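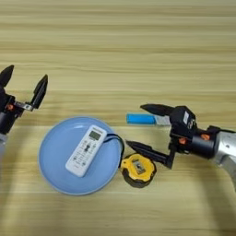 Both arms over the test table. Plate and remote in the middle, tape measure to the right of the plate.

July 2025, Pekisdale bench. Sorkden two-arm kit, on loan from Abdella. Second entry.

Carried on with the small-object tasks from the Sorkden trial sheet. Firmware as delivered, no changes to gripper force. The sheet asks for each task to be run by hand control first, then replayed, and the replay scored against the hand run. Total logged so far is 102 runs, counting the aborted ones. I have kept the aborts in, as the supplier's own summary leaves them out and the figures will not compare otherwise.

Hand control is good. Lag is low enough to ignore at normal speed. The left arm feels slightly heavier than the right at the start of a move. Swapped the two controllers over and the heaviness stayed with the left arm, so it is the arm or its settings. Abdella have been asked.

Fingers: the pointed tips are fine for anything with an edge to get under. Flat items on a plate are harder. The rim limits the angle of approach, and if the tip comes in low it meets the rim first and pushes the plate along the table. Coming in steeper helps, but the wrist then gets close to its limit and the software slows everything down without a message. It should say so.
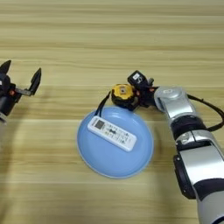
Replay is the weaker half. Start positions repeat well. Drift shows up later in a run, mostly after the wrist has turned a long way and come back. Re-zeroing between runs clears it. The manual says to re-zero every 10 runs – we found every 3 was needed before the scores settled. That adds time and should go in the costings if we buy.

Cable routing also needs a note. There is enough slack at the wrist for full travel, but the loop is free to swing and I would want a clip on it before leaving a replay unattended. Brirorlow sell a clip set for their own arms. Not tried on these, diameter to be checked.

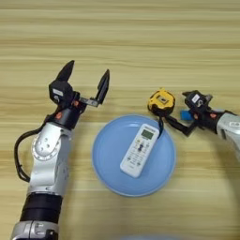 Software crashed once while saving. The run was lost, the earlier ones were intact. Autosave is off by default and the setting is under Display, of all places. Now on.

Compared with the Brirorlow pair we had in May: Sorkden is quieter and quicker to set up, Brirorlow held its zero longer. Spares prices still missing from the Abdella quote, fingers especially.

To do:
Repeat the plate tasks with the plate fixed down.
Log wrist angle at each slowdown.
Left arm settings, once Abdella reply.
Measure cable diameter at the wrist, 2 places.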